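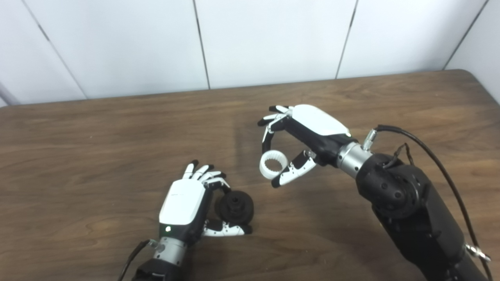 The two-handed robot in the panel room, with the black part in its left hand and the white ring in its right.

Looking after the two-handed robot
By Kiyoshi Hattori, Cernberg workshop

Many colleagues have asked me what we do with the robot between its jobs, so I was invited to write some lines for the June newsletter.

The robot handles small parts for the Plaltex line. A part with notches goes in one hand, a toothed ring goes in the other, and the two must meet at the correct angle. For such work the fingers need to close in the same way each time. In spring this was no more the case with the left thumb. It stopped a little too early, and we had 13 dropped parts in one shift.

We first suspected the thumb itself and ordered a new one from Dilex. Before it arrived, my colleague on the night shift found that the wrist coupling was not fully tight. The whole hand could turn by a very small amount. We tightened it, repeated the finger calibration, and the drops stopped. The new thumb is now in cupboard 2, in case somebody needs it.

From this we made a fixed routine, which is done each morning at 7.30 before the first job:

Look at the cable at both wrists. It must have a free curve and must not pull at the connector when the arm is stretched out.
Try the wrist coupling by hand, with the power off.
Switch on and wait for the green light.
Close and open each hand slowly, first empty, then with a test part.
Wipe the fingertips with a dry cloth. Please do not use the cleaning spray, it makes the black tips slippery.
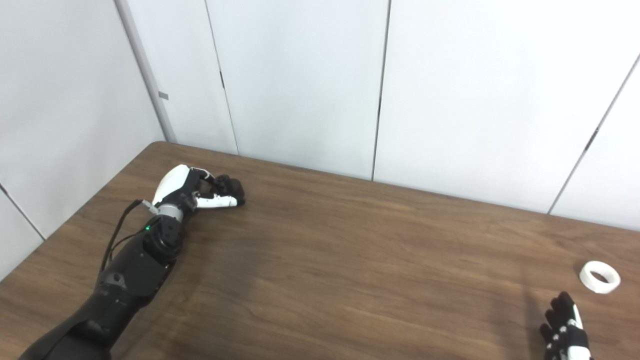
Left hand with the fingers curled, green light on at the wrist. The roll of white tape is at right.

The fingertips are the part that wears most. We change them when the grip test shows a value under 191, and one set lasts up to 903 hours. The Hwang manual gives the order of the screws on page 13, and I ask everybody to follow it, also those who know it by heart.

Please write each change in the blue book next to the door. The last two changes of the right hand are missing there, and I would be glad if the person could add them.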